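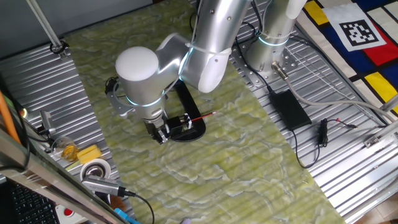

*A sharpened red pencil over a green marble-patterned mat.*

# How to Mark and Cut a Window Mat for a Picture Frame

A window mat is the board with an opening in it that sits between the glass and the artwork. Frame shops charge a fair amount to cut one. With a straightedge, a pencil and a handheld bevel cutter you can do it at a kitchen table in an evening.

These steps use an 11 x 14 inch frame and an 8 x 10 inch print. For other sizes, change the numbers and keep the order.

## What you need

- One sheet of mat board, 4-ply
- A handheld bevel cutter with a new blade
- A utility knife for the outside cuts
- A steel ruler longer than your longest cut
- A hard pencil, sharpened
- A scrap of mat board at least as big as the piece you're cutting
- A white eraser
- Linen hinging tape

I use the Stakdale cutter. The Flemeck one works the same way but the blade screw is on the other side, so check your leaflet before you set the depth.

## 1. Cut the board to size

Measure the rabbet at the back of the frame, which is the ledge the glass sits on. Frames sold as 11 x 14 usually have a little extra room. Cut the board to 11 x 14 exactly and it should drop in without forcing.

Put the scrap board underneath. Make several light passes with the utility knife. One heavy pass tends to wander and leaves a furry edge.

## 2. Work out the borders

The opening has to be smaller than the print so the mat can hold its edges down. Take 1/4 inch off each dimension. For an 8 x 10 print, the opening is 7 3/4 x 9 3/4.

Subtract the opening from the board and divide by two:

- Width: 11 minus 7 3/4 leaves 3 1/4, so each side border is 1 5/8.
- Height: 14 minus 9 3/4 leaves 4 1/4, so the top and bottom are 2 1/8 each.

If you like a heavier bottom, move 1/8 inch from the top border to the bottom one.

## 3. Mark the back

Turn the board face down. All marking and cutting is done on the back.

Measure in from each edge at two places and make a small tick. Join the ticks with the ruler, and run the lines all the way across the board so they cross at the corners. You'll want those crossings when you start and stop the cutter. Keep the pencil upright against the ruler and press lightly. A blunt point can put you 1/32 inch off, and it shows at the corners.

Measure both diagonals of the rectangle you've drawn. If they don't match, it isn't square. Erase and redo it.

## 4. Set the blade and test it

The blade should go through the mat board and just scratch the scrap below. Make a test cut on an offcut of the same board. If the face looks torn, the blade is too shallow or dull.

## 5. Cut the opening

1. Lay the ruler along the first line, on the side your cutter's instructions call for.
2. Start slightly past the crossing line. Most cutters have a mark on the base for this.
3. Push the blade in and move in one steady stroke.
4. Stop the same small distance past the far crossing line and lift the blade straight out.
5. Turn the board a quarter turn and repeat on the other sides.

The slope has to face the same way on every side. Look at which direction the blade leans before each cut.

When the last side is done, the center should fall out by itself. If a corner hangs on, don't pull it. Slide a loose razor blade into the cut at the same angle and finish it from there.

## 6. Clean up and hinge

Erase any pencil lines near the opening. Rub rough bevels with a fine emery board. Lay the mat face down next to the backing board, top edges touching, and join them with one strip of linen tape. Fold it closed, position the print under the window, and attach it to the backing along the top only. Paper needs room to expand.

Kamrul Bandara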